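From: Halima Sang
Subject: Re: Harnex trial, cloth folding

On Wednesday Tatu Mrema wrote:

> Has anyone tried the Harnex folding package on real clothes yet? Their sheet only talks about towels. I need to know before the quote runs out in November.

Tatu,

We have it on a two-arm setup at Rotich. The package is 2,546 a year per station, support included. Setup took us two days, mostly the wrist cameras.

I gave it a blue sports top with white and red trim - harder than a towel, with the collar and the slippery cloth. Both wrist views come first, then the head view.

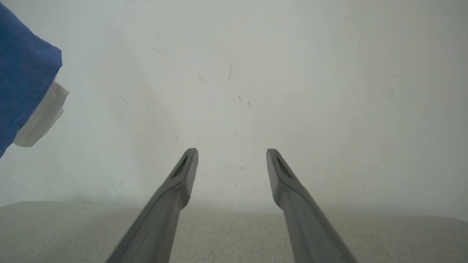
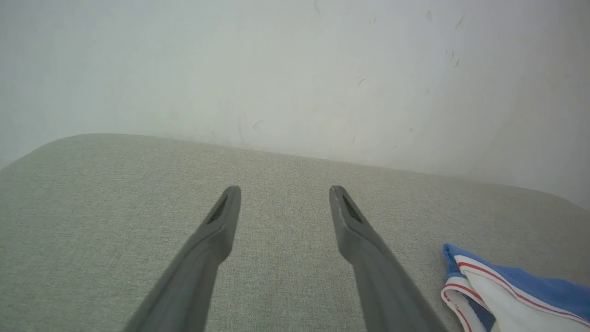
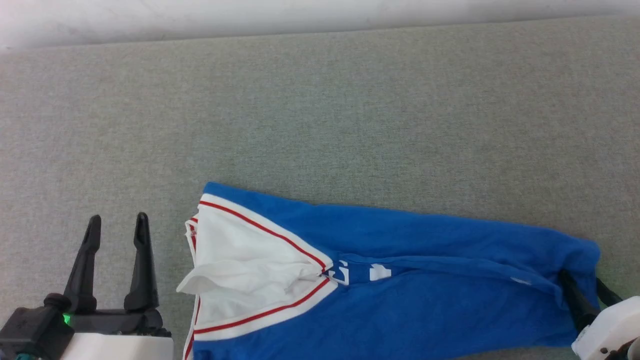 Hamisi Lema asked me to add that his site ran the same package for 200 folds and had to redo 56 of them, nearly all at the collar. He would still renew, but only with the longer support hours.

My own view is that it's fair for the price if your garments are all one kind. For mixed loads I'd ask Folico for a quote too. I can send our settings file if you want it.

Halima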